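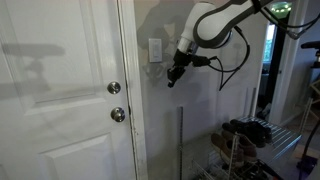

Paneled door, brushed-nickel knob and deadbolt, rocker switch on the wall beside it.

About Plemell Door & Trim

We do interior doors. Hanging them, rehanging them, fixing the ones that stick, swapping knobs and deadbolts, patching and painting casing. Also light trim work, baseboards, closet doors. No garage doors, sorry. No windows either, we get asked.

Started by Nighat Swati out of a rented unit behind the tile shop on Kasach Street. First job was a bathroom door that wouldn't latch. Then the neighbor's. Edgardo Dagdag came on the next winter and does most of the painting now, and all of the hinge work on old houses. There are 5 of us these days and two vans, one of them reliable.

What we get called for

Doors that rub at the top. Doors that swing open by themselves. Knobs that turn and do nothing. Deadbolts that only catch if you lift the door with your hip. Most of these are a one-visit job. Bring us in before you buy a new door — half the time the old one is fine and it's the hinges, or the strike plate is a hair too low.

Scuffed casing is the other big one. The low part of the trim takes all the shoes, vacuum cleaners and grocery bags, and goes gray along the edge long before the door does. Wash it first. Dish soap, warm water, soft sponge, then wipe with a clean rag. If marks are still there after it dries we sand lightly, prime and paint just the casing, and match the white to what you have. There are a lot of whites. Please keep your old can if you've still got it, even an empty one with a readable lid.

Hardware

Brushed nickel is what most people pick, and what we keep on the van. Other finishes take up to 2 weeks. We can key a knob and a deadbolt alike so you carry one key, just ask when you book and not when we are packing up. Round knobs or levers, same labor. Levers are easier on sore hands.

Switch plates we'll take off and put back when we paint a wall. Wiring we don't touch, you need an electrician for that.

Where we work

Erkholm and the towns around it, out to Radonjić Road on the north side. Past that, call and we'll see. Apartments are fine, but get the okay from your landlord first, in writing please. We've done over 800 doors, and yes, we do keep a list.

Booking

Phone is best, mornings. Email gets read at night. Send a photo of the whole door plus one of the latch edge, and tell us which way it swings. Measure the width in inches, a standard bedroom door might be 30 or 32, and the thickness too if you can get a tape on it.

Closed the last week of December. We don't charge for estimates in town. Payment by check or card when the job is done, not before.

Kids and dogs in another room while the door is off its hinges, thanks. We sweep up befor we go.

Page updated 10/06/2021. Prices are on thier own page, see the menu.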